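Der Tisch, der nie leer wird

Warum sich der Kleinkram immer auf derselben Fläche sammelt. Und was hilft, ohne gleich die halbe Wohnung umzubauen.

Früher Abend, November, draußen schon dunkel. Schlüssel auf den Tisch, Post auf den Tisch, Taschentücher dazu. Nur kurz. Zwei Wochen später liegt alles noch da, und gegessen wird auf dem Sofa.

Ich kenne das gut. Mein Esstisch ist ein Hevska, ausziehbar, gebraucht gekauft, und seit ich ihn habe, ist er nie ganz frei gewesen. Ausziehen hilft übrigens nicht. Mehr Platte, mehr Zeug. Die Tischdecke macht es schlimmer – auf Stoff legt man Sachen viel sorgloser ab als auf blankes Holz.

Also Selbstversuch. Eine Woche lang habe ich jeden Abend den Tisch geräumt und aufgeschrieben, was drauf lag. Ergebnis: kaum Papier, viel Bad. Wattestäbchen, Pflaster, eine Handcreme ohne Deckel. Dinge, die man im Gehen benutzt und dort fallen lässt, wo man zuletzt saß. Dazu Tücher. Putztuch, Brillentuch, Halstuch, irgendwann ein einziger Haufen.

Dann die Dosen. Blechdosen sind tückisch, weil sie ordentlich aussehen. In meiner alten Keksdose von Dinetti waren Knöpfe, zwei Batterien (leer?) und ein Schlüssel, der nirgends passt. Deckel zu, Problem vertagt. Seitdem gilt bei mir: eine Dose, eine Sorte Inhalt. Klappt meistens.

Gekauft habe ich natürlich auch. Von Prikuveck gibt es flache Einsätze für Schubladen, ein Set kostet 50 Euro, und für das Geld hätte ich mir weniger Geklapper gewünscht. Die Körbe von Cormier sind schöner. Aber tief, und was unten liegt, bleibt unten. Am Ende steht jetzt ein Schuhkarton im Regal neben dem Tisch, Deckel ab. Kostet nichts, sieht nach nichts aus, wird aber benutzt.

Wichtiger war sowieso die Reihenfolge. Erst alles Weiche weg, also Tücher und Servietten. Darunter steckt der Rest. Danach die Packungen: angebrochen oder voll? Angebrochene ins Bad, volle in den Vorrat. Zuletzt die Dosen und die Decke glattziehn.
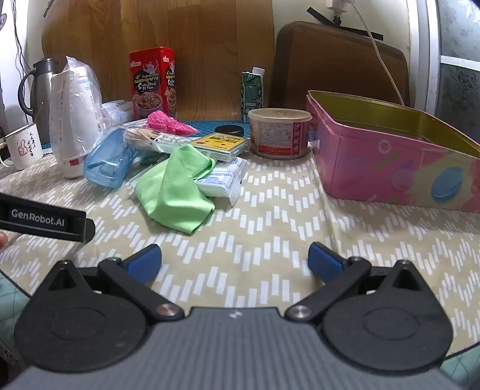

Muss die Tischdecke zum Aufräumen runter? Einmal in der Woche schon, sonst räumt man nur um die Krümel herum; an den übrigen Tagen reicht es, sie mit der flachen Hand glatt zu streichen.

Beim Ausschütteln gleich auf Flecken schauen. Meine Decke verträgt 40 Grad, steht auf dem Etikett, und bügeln tue ich sie nur an den Kanten. Wer zwei hat, wechselt ab. Ich hab inzwischen drei, das ist eine zuviel, die liegt im Schrank ganz oben.

Besuch hilft auch. Wenn um sieben jemand zum Essen kommt, ist der Tisch um halb sieben frei – alles in den Karton, Teller drauf, fertig. Sortiert wird am nächsten Morgen beim Kaffee.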